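HOME ORGANIZATION, UNIT 4
Sorting and Storing Packaged Snacks
Handout for the evening section. Instructor: Amber Hebden

Bring this handout back next time. We will use the second half for the pantry shelf exercise.

4.1 Why snacks get their own unit

Canned goods and dry staples are easy to store. They come in a few standard shapes and they stack. Individually wrapped snacks do neither. A bar is long and thin, a bag of chips is mostly air, and a small soft packet slides under everything else. Most of them also leave their outer carton early, and the carton is often where the full label was. What remains is a pile of mixed wrappers in a drawer, with the oldest ones at the bottom.

Phyllis Clegg, who taught this course before me, kept a log of what her students threw out during this unit. Over 20 terms it came to 1,806 items past their date, and most of them were single-serve packets. The log is in the binder at the front desk if you want to look through it.

4.2 Choosing the container

Use an open box with low sides. A lid sounds tidy, but people stop opening it. The inside should be a light, plain color so that small packets show up against it. A hole or slot in the wall is fine for wrapped food. It is not fine for loose nuts or anything that sheds crumbs.

Measure the longest item you usually buy before you choose a box. Bars are normally the problem. If a bar has to stand against a corner, the box is too short or the bar needs a different place.

Depth matters more than people expect. One layer is best, two is acceptable. With three layers you are back to the drawer.

4.3 Reading what is in the box

Before moving anything, look from directly above and name what you can without touching it. Do this at home with your own box as well. You will find that you recognize most items by color and only a few by reading them.
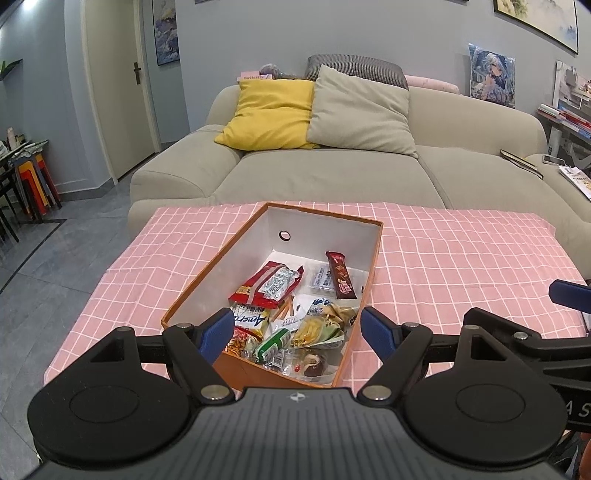 4.4 Sorting by shape first

Students usually want to sort by flavor or by brand. Start with shape, then divide further if you have enough of one kind. Four groups cover nearly everything:

Flat packets. Stand these on edge like file cards, label side toward you.
Bars and sticks. Lay them all in the same direction along a long side of the box. A bar lying diagonally uses up the space of two.
Rolls and cylinders. Put these against a wall, or they will travel each time the box is moved.
Puffed bags. Last in, on top or at one end. Do not press the air out — it protects the contents.

Clear packages go wherever they fit, but turn the printed label up. If the label is in a language that someone in the household does not read, add a small sticker with the name of the food and any allergens. Akosua Tetteh in the daytime section uses freezer tape for this, and it peels off cleanly.

4.5 Dates

Look at both ends and the back seam of each wrapper. Date order varies by country: year first, day first and month first are all in use. If you can't tell which you have, check the package for a printed key. Write the month and year on the sticker in words, for example "December," so there is no second guess later.

Discard anything with a broken seal whatever the date says.

4.6 Homework

Empty one snack drawer or basket at home. Sort by the four groups, check dates, and put everything back into an open box. Write down which group was largest and whether your box suited it. Half a page is enough. Hand it to me or to Roy Nuttall at the desk.

Reading: course packet, page 17.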